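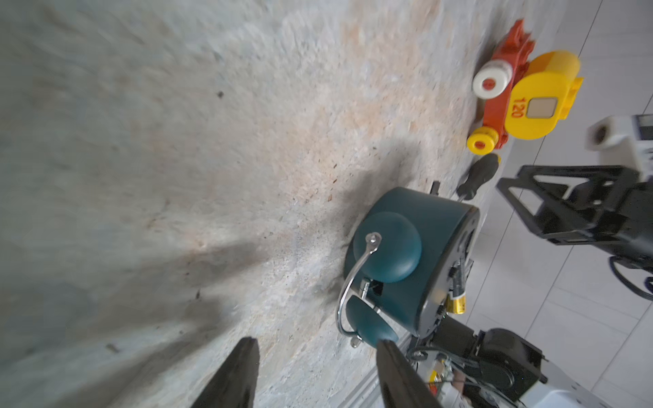
Wrist camera view, tabletop set: toy train engine, screwdriver and teal container with a wire handle. Second arm at right.

Gritholm Tabletop Teleop, data card

Summary

Gritholm Tabletop Teleop is a set of 900 demonstrations of short pick, place and sort tasks on a countertop. Every demonstration was driven by a person through a leader arm; no scripted motion is included. The set is meant for imitation learning and for testing how well a policy handles clutter. It is not large enough to train a general policy from nothing.

Maintainer: Rūta Priedītis
Operator training and review: Ynyr Hughes
Version date: 7/23/19

Collection

Operators sat beside the work surface and moved a leader arm by hand. The follower copied its joint positions. Gripper opening was mapped from a trigger on the leader handle. Operators could see the work surface directly and were told not to watch the camera feed while driving.

Each operator completed 40 practice runs before any of their work was kept. Practice runs are not part of the release.

Objects were set out again before each demonstration. Placement was left to the operator, within reach of the arm, and overlap between objects was allowed. Expect items lying against one another, handles pointing in any direction, and uneven shadows on the speckled surface.

Tasks

There are 6 task groups:

pick_single: grasp the named object and lift it clear
place_beside: set one object down next to another
handle_lift: raise a container by its handle
tool_clear: move a hand tool out of the way of a second object
sort_toy: separate toys from everything else
free_tidy: operator's choice, ends when the near half of the surface is clear

The instruction text was written before the run and was not edited afterward. Wording varies between operators. A container may be called a pot in one episode and a lunch box in another. Do not treat these as separate classes.

Contents of an episode

Wrist video, color
Joint positions, leader and follower
Gripper command and measured opening
Instruction text
Outcome flag, set by the operator at the end of the run
Review flag, set later by a second person

When the outcome and review flags disagree, use the review flag.

Splits

Train and test are divided by operator. No operator appears in both. The Gronow subset holds out the handle_lift group entirely and should be used only for transfer tests.

Known problems

The gripper fingers hide the grasp point in the last part of most approaches.
Thin metal parts, such as wire handles and tool shafts, are hard to make out under glare.
Hardware and floor beyond the countertop are visible in many episodes. Cropping them out did not help our baseline.
In 2 sessions the leader clock drifted. These are tagged clock_drift and can be dropped.

Related

The loader is in the Trodora package. The older Gallier format is no longer supported; a converter will be added in October.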